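Do you keep the packaging when you move, or is that how hoarding starts?

Posted by Vibeke Eskildsen in Home & Moving

We're moving in June, from a house with an attic to an apartment with what the listing called "generous storage" and I would call a closet. I have kept the box for nearly everything I've bought since college. My husband says the boxes go. I say the boxes are what the things travel in. He says the toaster has been out of its box for 17 years and is doing fine.

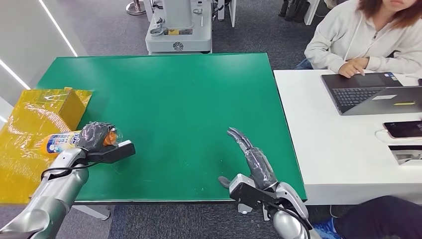 Some of this is easy. The cereal-bowl box can go, I'm not a lunatic. But then there's the box for the Nuvero stand mixer, with the molded foam, and a whole category of stuff I never unwrapped in the first place because it was a spare, or a gift, or on sale. Do I unwrap all that before the move? Does film protect anything, or am I just paying to haul plastic 543 miles?

Bonus points if your reply is something I can read aloud at dinner in a pointed tone.

Kolbrún Mikkelsen

I've moved five times and your husband is mostly right, sorry. Keep a box if it has shaped foam inside and the thing is heavy or breakable. Mixer, yes. Monitor, yes. Toaster, no. A toaster will ride very happily in a dish towel.

Flatten everything else now, this week, while you're still annoyed enough to do it. Check first for manuals, keys and little bags of screws taped under the flaps. I once recycled the legs of a coffee table and lived at floor level until Christmas.

As for the wrapped stuff, leave the film on.
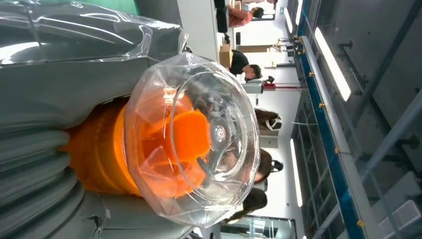
Orange parts under a clear dome, film still on.

Film keeps dust and scuffs off and does nothing whatsoever about being dropped, so it still needs padding. Put soft things around it, write what it is on the outside of the carton, and don't stack books on top. And if you can't say what the wrapped item is for, you have your answer about whether it's coming with you.

Þórarinn Hedegaard

Just get bigger boxes

Heiðrún Ingvarsson

Please don't get bigger boxes. Small ones for anything heavy, or your movers will say things in front of the children.

One point for the dinner table: some sellers want the original carton for a warranty return, so look at the paperwork before you flatten anything new. That might save 2 or 3 of them. The toaster is on its own.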